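**NOTA DE PRENSA**

Burnesau, viernes, 3 de agosto de 2018

# Dhillon suspende la función de apertura de puertas de su robot Grirnel tras detectar un fallo en el control de fuerza

Dhillon ha desactivado la función de apertura autónoma de puertas en las 13 unidades del robot móvil Grirnel que tiene en servicio. La decisión se tomó después de que una de ellas, instalada en la residencia Stirkalham de Burnesau, siguiera empujando una puerta cuando el sistema ya debería haberse detenido. No hubo heridos. La puerta sufrió daños en una bisagra y en la parte inferior del marco.

El incidente ocurrió durante el turno de noche, en un pasillo de la primera planta. El robot accionó la manija, abrió la hoja unos grados y encontró resistencia por un carro de ropa que estaba al otro lado. El procedimiento normal en ese caso es soltar, retroceder y avisar al puesto de control. El robot mantuvo el empuje durante 13 segundos, hasta que una empleada pulsó la parada de emergencia. La parada funcionó correctamente.

## Causa

El análisis de los registros indica que el límite de fuerza se aplicaba a cada brazo por separado. Cuando los dos brazos intervenían en la misma maniobra, el programa no sumaba las dos lecturas y daba por buena una fuerza total superior a la permitida. El límite fijado para esta tarea es de 50 newtons.

El error se introdujo en la versión 5 del programa de manipulación. Las versiones anteriores abrían las puertas con un solo brazo y no están afectadas, aunque la suspensión se ha aplicado por igual a todos los equipos. Los sensores, los motores y las pinzas de la unidad de Stirkalham se han revisado y no presentan defectos.

Dhillon reconoce que sus ensayos previos no incluían el caso de una puerta bloqueada desde el interior con los dos brazos en uso. La maniobra se había probado con puertas libres y con puertas cerradas con llave.

## Medidas adoptadas

La función se desactivó a distancia el mismo día en que se recibió el aviso. Los robots siguen realizando el resto de sus tareas, pero esperan a que el personal les abra las puertas que no sean automáticas.

La versión corregida calcula la fuerza conjunta de ambos brazos y añade un tiempo máximo de empuje. Si la hoja deja de moverse, el robot debe soltar la manija y retirarse. El equipo técnico ha reproducido el fallo en simulación y ha completado 1218 intentos de apertura con el programa nuevo, con hojas de distinto peso y con obstáculos a ambos lados. En ninguno se superó el límite. Estos resultados no sustituyen a las pruebas físicas, que se harán en las instalaciones de la empresa antes de cualquier actualización.

La función no volverá a activarse antes de septiembre. Cada centro recibirá por escrito el informe de las pruebas y deberá dar su conformidad. Dhillon asume el coste de la reparación en Stirkalham.

## Recomendaciones para los centros

Hasta nuevo aviso, se pide al personal que no intente reactivar la función desde el panel local y que mantenga accesible el pulsador de parada. Cualquier contacto anómalo con puertas o mobiliario debe comunicarse al servicio técnico, aunque no haya causado daños. Los centros que conserven copias locales del programa deben retirar la versión 5.

Simulación de la maniobra de apertura con los dos brazos: 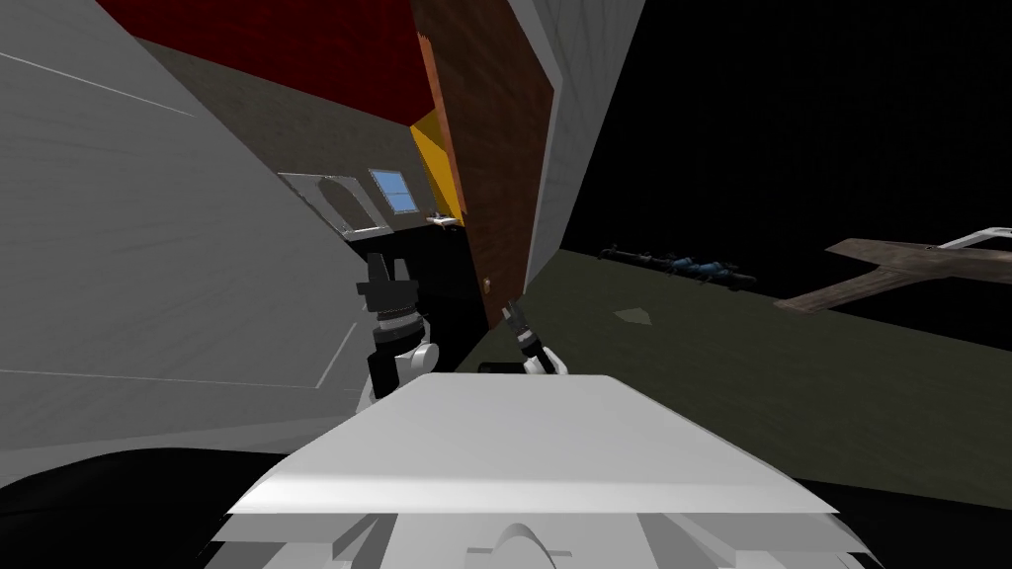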